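**Electronic enclosure** is the general term for a box, cabinet, or housing built to hold electrical or electronic equipment. An enclosure supports the parts inside it, keeps people away from live conductors, limits the entry of dust and water, and controls the passage of heat and electromagnetic energy. Enclosures range from small molded cases for handheld meters to steel cabinets large enough to walk into.

The term covers both products sold empty, to be fitted out by the buyer, and housings designed with one piece of equipment in mind. Trade usage often keeps *enclosure* for industrial types and uses *case*, *chassis*, or *housing* for office and consumer equipment, although the design principles are shared.

## Terminology

The **chassis** is the part of an enclosure that carries load. In early radio practice it was an open tray, bent from a single sheet, with tubes on the upper side and wiring on the lower. The **cover** or **shroud** closes the chassis and may carry no load at all. A **subrack** is a frame with guides that accepts plug-in cards. A **gland plate** is a removable panel, normally at the bottom of a cabinet, through which cables enter.

A **bezel** is the visible front trim. Bezels are commonly molded even when the rest of the enclosure is metal.

## Materials

### Steel

Cold-rolled low-carbon steel is the most common material for indoor enclosures. It bends without cracking at small radii, accepts spot welds, and is inexpensive. Bare steel rusts, so it is zinc coated before forming, or painted or powder coated afterward. Where pre-coated sheet is sheared, the cut edge is exposed. Zinc near the edge gives some protection by corroding first, but this effect falls off as the sheet gets thicker.

Stainless steel is used in food plants, in hospitals, and near salt water. It is harder on tooling and springs back more after bending, and the press operator must overbend to reach the drawn angle.

### Aluminum

Aluminum is lighter than steel for the same volume and conducts heat well. It is supplied as sheet, as die castings, and as extrusions. Extruded cases are cut to length from a continuous profile that already includes card slots and screw channels, and the ends are closed with flat plates. The natural oxide on aluminum is an electrical insulator. Surfaces that must make electrical contact are therefore masked before anodizing or treated with a conductive conversion coating.

### Plastics

Molded plastic enclosures are light, do not corrode, and need no grounding of the housing itself. They provide no shielding unless coated or filled with a conductive material. Polycarbonate is chosen for impact strength and for clear lids. Glass-reinforced polyester is used outdoors, where its surface may roughen over years of sunlight and expose the fibers.

## Fabrication

Most metal enclosures start as flat blanks. The outline and holes are cut by punch press or laser, burrs are removed, and the blank is formed on a press brake. The flat length of a bent part is not the sum of its outside dimensions. The material stretches on the outer side of the bend and compresses on the inner side, and a *bend deduction* is applied for each bend. The deduction depends on the thickness, the inside radius, and the tooling, and shops keep their own tables for it.

Holes placed too close to a bend line are pulled out of round when the part is formed. The usual remedies are to move the hole, to cut a relief slot along the bend, or to punch the hole after forming.

Flat panels are flexible and tend to vibrate. They can be stiffened by flanges at the edges, by pressed beads, or by separate ribs. A flange turned back on itself, called a **hem**, also removes the sharp edge that a person might otherwise touch.

## Internal mounting

Circuit boards are held off the enclosure wall to prevent short circuits and to leave room for solder joints.
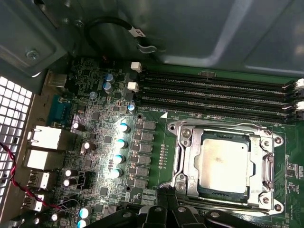 Mounting hardware has to locate the board, carry its weight, and resist the forces applied during assembly and service. Threaded standoffs are the usual choice in metal enclosures and are either screwed into the panel or pressed into it permanently. A computer shows several levels of mounting together: folded panels and brackets form the case, the motherboard is carried inside it, and the processor is held in its socket by a separate metal frame with screws at the corners and a locking lever along one side. Each level has its own tolerance, and the position of a part at the top of the chain depends on all of those below it. Slots for memory or expansion cards add insertion force, which bends the board if no support is placed nearby. Large boards are therefore given extra mounting points away from their edges.

Heavy parts such as transformers are fastened to the chassis and connected to the board by wires. Fastening them to the board alone is poor practice in equipment that will be shipped, as a fall of even a short distance can crack the laminate.

**DIN rail** mounting is standard in industrial cabinets. Components clip onto a formed metal strip and can be moved along it without drilling. The rail is fixed to a back plate, and the back plate is fixed to the cabinet by studs, so that the whole assembly can be wired on a bench and installed later.

## Thermal design

Nearly all the electrical power used by equipment ends up as heat. In a sealed enclosure, this heat must leave through the walls. The temperature rise depends on the power, the exposed surface area, the finish, and the way the enclosure is mounted. A cabinet standing against a wall loses less heat than one standing free, and one in a row of cabinets loses less again.

Painted surfaces radiate heat far better than bright metal. Color makes little difference indoors. In direct sun, a light finish absorbs less energy and is preferred.

Ventilated enclosures use openings low in one wall and high in another. Warm air rises and leaves at the top, drawing cooler air in below. Where this natural flow is too weak, fans are added. A fan that blows inward raises the pressure slightly and keeps dust from entering at unfiltered gaps, while a fan that blows outward removes hot air directly but draws dust in through every seam. Filters reduce flow as they load with dust and must be cleaned on a schedule.

Condensation is a separate problem. Air inside a cabinet that is switched off at night can cool below its dew point and leave water on the walls. Small heaters, breather drains, or both are fitted to prevent it.

## Shielding and grounding

A closed metal box attenuates radio-frequency energy passing in either direction. In practice, the performance is set by the openings. A long, narrow seam leaks more than a group of small round holes of the same total area, as it is the longest dimension of the opening that matters. Seams are closed with closely spaced screws, spring fingers, or conductive gaskets. Paint must be kept off the mating surfaces.

Exposed metal parts of enclosures for line-powered equipment are bonded to protective ground. Doors are bonded with a flexible strap, as hinges are not considered a reliable path.
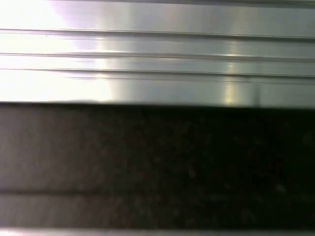
## Ingress protection

Enclosures are rated by standard codes for resistance to solid objects and water. In the IP code, the first digit refers to solids and the second to water. A higher second digit does not always include the lower ones, since a housing that survives immersion has not necessarily been tested against jets.

Gaskets are made from foamed polyurethane, silicone, or neoprene. Foamed gaskets are dispensed as a liquid in a continuous bead, and the absence of a corner joint removes a common leak point. A gasket that has been compressed for a long period takes a permanent set and may not seal again after the door is opened.

## Testing

Type tests are carried out on a sample and usually include dust, water spray, impact, and temperature rise. Door hardware is tested by repeated operation. The Pedberg wall cabinet, made by Grurico, is specified for 3,000 door cycles and has a latch rated to hold a static load of 40 kg. Fallex, which supplies empty cabinets to panel builders, cycles its hinges with a 12 kg weight hung on the door to represent meters and switches.

The *Rathore Handbook of Equipment Housings*, edited by Sarita Mittal, gives worked methods for estimating temperature rise in sealed cabinets. Its tables assume still air and uniform heat distribution, and it advises direct measurement where a single component produces most of the heat.

## See also

- Cable gland
- Heat sink
- Press brake
- Rack unit
- Standoff (hardware)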